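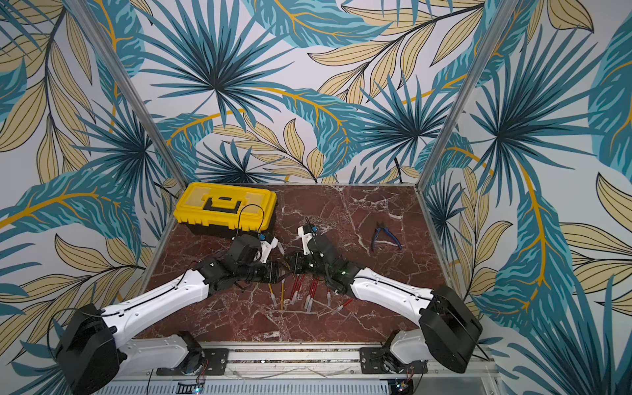 Yellow toolbox on red-brown marble, with palm-leaf wallpaper behind.

PRESS RELEASE
October 5, 2026
For immediate use

Prudetti opens its repair counter in Brarnau, and you can bring your kettle

I've run Prudetti for 12 years, mostly from a unit at the back of an industrial estate where you had to ring twice and then wait for me to find the key. From this month we have a proper front door. It's on the main street in Brarnau, two doors up from the bakery, and it has a counter, a bench you can sit on and a kettle that works (I fixed it myself, so it had better).

We mend household things. Toasters, lamps, hairdryers, food mixers, radios, vacuum cleaners, sewing machines, the odd electric blanket if it passes the safety check. We don't do phones or laptops, and we don't do microwaves any more. Gas is a firm no. If you turn up with something we can't take, I'll tell you straight away and give you the number of someone who might.

Why a shop, and why now? Well, people kept asking. At the old unit most of our work came in by post or through other traders, and I'd get these lovely letters tucked in with the parcels saying "I'd have come in person but I couldn't find you". Last April I put a note in with every finished job asking whether people would use a walk-in counter. I got 900 replies. I read all of them over a fortnight, mostly at the kitchen table, and a good many ran to a second page. One lady drew a map of where she thought we should open, and she was only a street out.

How it works

You bring the thing in. We have a look while you're there if it's quiet, or write you a ticket if it isn't. Looking is free. If we think we can mend it we give you a price, and that's the price, even if it takes us twice as long as I thought it would. Small jobs start at £19, which covers most plugs, flexes, switches and fuses. Anything needing parts costs more and you'll know how much before we order them.

If you say yes, you get a card with a number on it and we ring you when it's ready. If you say no, you take it home again, or leave it with us and we'll strip it for bits. I'm very fond of bits. There is a wall of little drawers at the new place and I spent an entire weekend labelling them, only to find I'd used the same label for two different sizes of washer.

Everything electrical gets tested before it goes back out, and the repair is guaranteed for a year. That's the repair I'm talking about, so if we replace the switch on your lamp and the switch goes, bring it back and we'll do it again for nothing. If the dog eats the flex, that's a new job.

Learning to do it yourself

The bit I'm most excited about is upstairs. There's a room above the shop that used to be a hairdresser's, with decent light and more sockets than I have ever seen in one place, and we're going to use it for evening classes. We're calling them the Belay sessions. I used to climb a bit, badly, and I always liked having somebody steady on the other end of the rope while I got on with it. It seemed a fair description of what we're trying to do – you do the mending, we stand next to you and stop you doing anything daft.

The first sessions cover rewiring a table lamp, getting a sewing machine running smoothly again, and sharpening kitchen knives and scissors. Each one lasts 2 hours and costs £12, with tea. You don't need any experience, and you don't need tools, although if you've got a favourite screwdriver by all means bring it. Please wear shoes with closed toes. Children over ten are welcome with a grown-up, and I'll say now that in my experience the children are usually better at the fiddly screws.

We'll add more subjects once we see what people want. There's a sheet pinned up by the till where you can write suggestions. So far it says "clocks", "clocks please" and "zips".

Parts you can't find

We've also teamed up with Jellero, who stock spares for older appliances and have been rescuing me from tight corners for years. Their catalogue will be on the counter and you can order through us without paying postage, as long as you're happy to collect. If you've been hunting for a dial, a drive belt, a mixer bowl clip or one of those tiny feet that fall off the bottom of toasters, come and ask. Old instruction booklets too. I've got four crates of those and I'd love somebody to want one.

A word about the old unit

We're keeping it on for the bigger jobs and for the trade work, so if you already send us parcels, carry on just as you are. The address is the same and so are the prices. The bell is still broken and yes, I do know how that looks.

Opening week

The counter is open now, and all through the first week we'll be checking plugs and flexes for free. Bring as many as you can carry. There'll be cake until it runs out (the bakery has been very kind to us, and my plans for eating less of it aren't going well). Local papers and radio are very welcome to drop in, take photographs and ask me anything, though mornings are best because it gets noisy after lunch.

Notes for editors

Prudetti is an independent repair business based in Brarnau. It mends small household appliances for the public and for trade customers. The shop is at street level with a ramp at the door. The upstairs classroom is reached by stairs only at the moment, so if stairs are a problem please get in touch and we'll run your session on the ground floor after closing.

Places on the Belay sessions can be booked at the counter or by phone. Further pictures and opening times are available on request from the Prudetti shop in Brarnau.

Ends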